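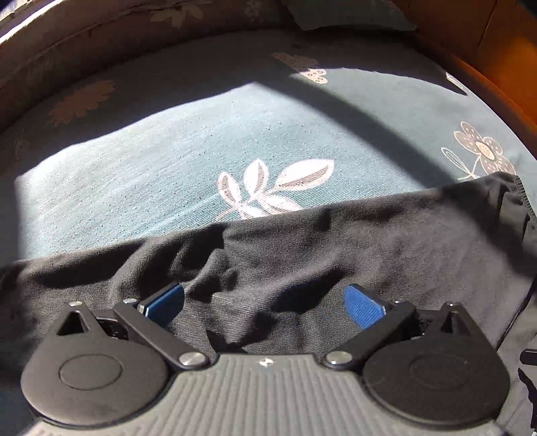
*Fig. 1. Black garment on a floral seat cushion.*

## 2. Survey of clothing reuse in Grundport

We handed out 216 forms at the Brusano market and got 200 back. The form asked what people do with clothes they no longer wear. Most give them to family or take them to the Plomitz drop-off point. Only 40 had sold anything in the past year.

Two questions had to be left out – the wording was unclear, and many people skipped them. Answers from the Sarpong district are listed separately in Table 2.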